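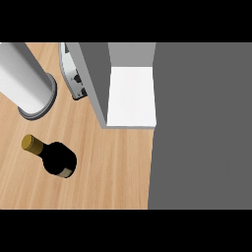 Looking After a Wooden Work Surface

Posted June 11, 2020 by Csenge Oláh

Most wooden counters and benches get ruined by standing water and the wrong cleaner. Everyday knocks do far less harm. The tips below are for oiled wood. If yours is varnished, skip the oiling section and follow the rest.

Daily cleaning

Wipe with a damp cloth and a drop of dish soap, then go over it again with a dry one. Wring the first cloth out well. Water that sits overnight around the base of a kettle or a dish rack leaves a dark ring, and the ring goes deeper the longer you leave it.

Stay away from bleach, scouring powder and anything sold for limescale. Vinegar is fine on a window but it dulls an oiled finish after a few uses.

To see whether the oil is still doing its job, flick a few drops of water on the busiest spot. If they bead up, leave the surface alone. If they soak in and the wood darkens within 5 minutes, it's time to oil.

White rings

These come from heat or steam trapped in the finish. Try a dry cotton cloth and a warm iron with no steam, a few seconds at a time, lifting the cloth to check. Some rings need several passes. On oiled wood you can also rub in a little plain mayonnaise, leave it an hour and wipe it off. It smells, but it has worked for me on two tables and failed on a third.

Black rings

Usually iron and water together, from a can or a cast iron pan. Lemon juice will lift a fresh one. Older marks need sanding. Start with 120 grit and finish with 180, always along the grain, and sand a wide patch so you don't end up with a dip. Vacuum the dust and wipe with a barely damp cloth before you oil.

Oiling

Use mineral oil where food is cut and a hardening oil such as tung everywhere else. Put on a thin coat with a lint-free rag, wait 20 minutes and wipe off everything that hasn't gone in. Whatever you leave behind turns sticky and collects crumbs.

New wood wants four thin coats, a day apart. After that I do mine twice a year, once in January when the heating has dried everything out and once in summer. One bottle has lasted me almost five years – the counter is small.

Rags soaked in tung or linseed oil can heat up and catch fire by themselves. Lay them flat outside until they are stiff, then throw them out. Don't ball them up in the trash.

Burns and dents

A shallow scorch scrapes off with a sharp blade held upright. For a dent, lay a wet cloth over it and touch it with a hot iron until the steam lifts the fibers. This only works if the wood is crushed – a cut stays a cut, and you'll have to sand or fill it.

Things that leave marks

Unglazed pots, wet sponges, rubber feet, red wine, turmeric, damp newspaper. Felt pads help under anything heavy that stays put. Check them now and then, as grit gets stuck in the felt and scratches.

Next: getting wax out of a tablecloth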